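Vatwood cell, simulated kitchen – notebook entry, June

Purpose of this session: to check the grasp settings of the two-arm cell in simulation after the change of hand model, and to record the values for colleagues who will run the bottle task next.

Start-up
The Aritz scene was loaded at 09:40 with the marble worktop and the navy units. The physics step rate was left at 2000 per second. Contact logging was switched on for the gripper only. The other arm was loaded as usual but was given no task.

Grasp check
The hand was brought to the lower body of the wine bottle and closed at the default speed. The finger contacts are to be read against the label, as the neck is too slender for this hand model and should not be used as a target. The view below was saved with the bottle upright on the marble and the fingers closed round it.
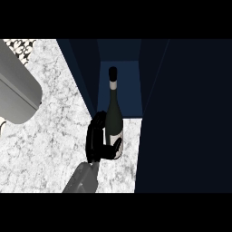

Settings to keep
Closing force limit: 5 N per finger, as in the Degefa file.
Log buffer: 2000 lines. The earlier value filled too soon and the last contacts were lost.
Bottle friction: unchanged. Any change is to be entered here before the run.

Outstanding
The shadow under the hand makes the base of the bottle hard to judge from this viewpoint. A second, lower viewpoint has been requested from Odico – until it is supplied, the height of the base should be taken from the log.
The joint limits of the idle arm have not yet been compared with the old model. To be done before both arms are run together.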